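May, cell 2, Osholm line - afternoon notes

Picked up from where morning shift left it. Program is still the Skutmont build, no changes from me except slower approach near the tray. Block and tray work only, kit is the usual white test parts. Sheet taped? check, forgot to look.
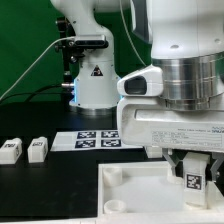
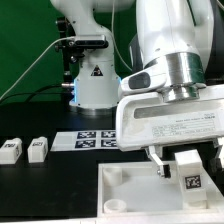 tray end, then the rest of the bench:

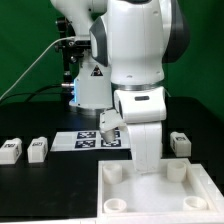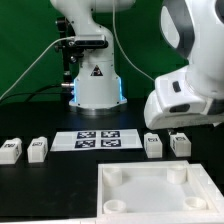

Cycle log says 1,899 picks since the counter was reset. Don't read much into it, the counter also ticks on retries. Need to split those out before anyone puts that number on a slide.

What I wanted to get down while I remember it - the job change part. Before the cell, kitting at Osholm was 5 people on one bench, all hands. Now it's 2 per shift at the cell and the others moved to inspection and returns. On paper same headcount. In practice the 2 at the cell are doing a job that has no title yet. Part loading, part watching, part fixing whatever the planner didn't like. They get paid on the old kitting grade. Raised it again with the office, was told to wait for the Akinola review. Same answer as last time.

Things heard at handover, more or less as said:

- wrists and shoulders better. more than one person on this, unprompted
- the waiting is worse than the work. you can't walk off, you can't really do anything else
- when it stops it's never clear if it's thinking or stuck. People hit pause to be safe and then we get asked why throughput is down
- bench used to be where you talked. now you're stood apart and facing teh screen

The stuck/thinking one we can fix. A plain text line on the panel - "planning", "waiting for part", "needs help" - would cover most of it. The codes mean something to me and nothing to anyone loading blocks. Half a day of work, have been saying that for a month.

Also training. Lesley site did 27 minutes of induction and then straight onto the cell. Too short. They learned restart and e-stop and that's it, no re-teach, no recalibration, so every small drift ends up as a call to us. Would rather have the operators able to redo the marker calibration themselves. It's not hard, the instructions are just bad (mine). Rewrite them, one page, have someone off the floor read it before it gets laminated.

Argument with planning re: lights out running overnight. I'm against for now. Not becuase of safety, guarding is fine, but nights would go from kitting to basically being on call for a fault light and nobody has asked them. Ask them first.

To do
- split retries from picks in the log
- status line on panel, draft wording w/ both shifts
- calibration one pager
- chase grade question, in writing this time
- stool at the cell?? standing mat is worn through
- ask Lesley what they did about breaks, they stagger and we dont

Left it paused at shift change, key in the drawer. Speed override still down - put it back up before the timing runs or the numbers are garbage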